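Library > Control and Perception > Part III > Chapter 7

Chapter 7
Grasp Planning for Soft and Fragile Objects

40 shares | 3 comments

The planners in Chapters 5 and 6 treat the object as a rigid body. A grasp is a pair of contact points, a closing direction and a force, and the planner searches for a set that resists the expected load. The object keeps its shape throughout, so a contact computed before the fingers close is still valid afterwards.

Baked goods break this assumption. A croissant has a thin outer shell over a largely hollow interior. It yields under a small force, then cracks, and once cracked it offers less resistance than before. The contact normal at the moment of touch may differ from the one in the point cloud by a wide margin. A planner that scores grasps by friction cone alone will often choose the narrow tips, where the surfaces are nearly parallel and the shell is weakest.

This chapter develops a planner for such objects. It uses the software stack introduced in Chapter 4: the Kirkex motion library for trajectories, and the Skondley node graph for passing messages between perception and control. Readers who use other tools should be able to follow the argument, as only three calls are specific to Kirkex. They are listed in the appendix.

The planner runs in two stages. The first takes a segmented point cloud and proposes candidate grasps. We cap the number of candidates at 400. Raising the cap to 3000 lengthens planning time and seldom changes the grasp selected, a result first noted in the Plidthorpe trials and discussed in Section 7.4. The second stage ranks the candidates by expected deformation, using the stiffness model due to Li.

Two sources of error deserve attention before the details. The first is the plate. A glossy glaze or a raised rim can produce false depth readings, and the segmenter may then join the rim to the object. Section 7.2 fits the table plane first, removes it, and handles the rim as a separate class. The second is occlusion by the gripper. During the last part of a vertical approach the fingers hide the contact areas from an overhead sensor, and the controller must rely on the last clear estimate. Section 7.3 sets a limit on how old that estimate may be.

The exercises were prepared by Chunhua Lu and the reference code by Shiyu Luo. The code was last checked against the text on 1/2/23. Exercises marked with a dagger need a physical arm; the rest may be done in simulation.

Figure 7.1 gives the pose used to define the symbols in the next section. The approach axis points down towards the plate, the closing axis joins the two finger pads, and the grasp centre lies midway between them.
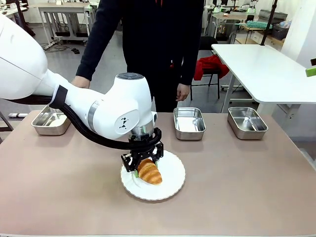

7.1 Notation and Frames

Let W be the world frame, fixed to the table, and G the gripper frame, with its origin at the grasp centre. The z axis of G lies along the approach direction and the x axis along the closing direction.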